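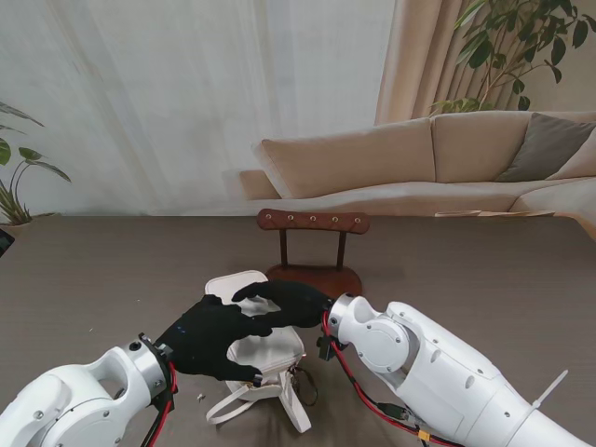
Toshio Mizuno wants to know why anyone would pay for a two-hand kit when one arm and a clamp holds most things fine. He put that on our first draft in red and it's a fair point, so the report is now mostly trying to answer it.

**Project report, draft 3 -- Drultason two-hand kit, soft goods trial**
Mio Tsuji + lab group 7, Curnbridge

## What we were asked to do

Try out the Drultason kit on small personal items. Bags, straps, necklaces. Say if the Pearce teaching lab should get one for next year or stay with the Itamer gripper set it already has. Not a full benchmark. We had the kit until the end of December and then it went back.

## What comes with it

- two arms, two five-finger hands
- fabric gloves for the hands (get spares!!)
- wrist flanges, bolts, cable set
- control software, one license
- printed guide, short, ok for setup, no help with calibration

Price quoted to us was $3462 a month for the lease. Training is extra. The Itamer set is already paid for so on cost alone there's no contest, and we're not going to pretend there is.

## Setup

Took most of an afternoon. Bolting on the hands was easy. Cables were not -- if the slack is wrong they pull when the wrist turns, and the software reads that as a contact and stops. Lost a lot of time to this before Mio worked it out. The guide has one line on it, in the back, under "Mainenance" (their typo).

Calibration has to be redone every time the table gets bumped. Put tape on the floor where the table legs go.

## Bags

Answer to Toshio's question, part one. A soft bag moves when you push on it. With the one gripper we'd press on the flap and the whole bag slid away. Clamping it worked but left a dent in the side, and then the opening is a different shape from what you practiced on. Two hands is better here, one steadies and the other does the work.

Straps are still a mess. They go where they want. Best results when we laid them out in front first, which is kind of cheating, and we say so in the results sheet.

We did 50 tries with bags, same operator for all of them. Good ones in 37. Most of the bad ones were fingers bumping each other over the top of the bag. The collision setting can be turned up but then the hands stay too far apart to do anything useful. Left it on default.

## Necklaces

Much harder. Chains are thin, they catch on stuff, and the fingertips are wide compared to the links.
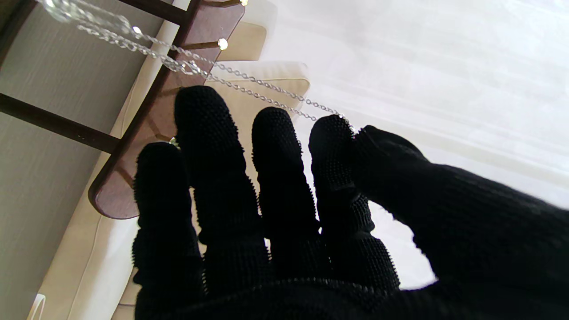 Glove texture matters more than we thought it would. The smooth sample glove let the chain slide right off the fingertip. A bumpy one grips better, but a fine link can snag on it, and then you have to stop and free it by hand. We'd want to try something in between. Drultason lists a third glove type, we didnt get one.

Other thing is sight lines. The wrist view gets filled up by the hand itself the moment you reach in close. Bright window behind makes it worse, the fingers go nearly black. Next group should close off the daylight or swap sides of the table. We meant to test that and ran out of time.

No success number for necklaces. We kept changing the method so the tries can't be compared.

## Support

Emailed twice. First reply was quick and solved the license problem. Second one (about the calibration drift) just sent us back to the guide.

## Recommendation

Lease for one term, don't buy. Good for bags and anything else that needs holding and handling at once. For hard-sided items keep using the Itamer set, it's faster to start up and Toshio is right that a clamp does the job.

Still to do before final version:

- results table, clean up column names
- ask Drultason for a price on glove spares
- Mio to rewrite the calibration part, too short
- fix page numbers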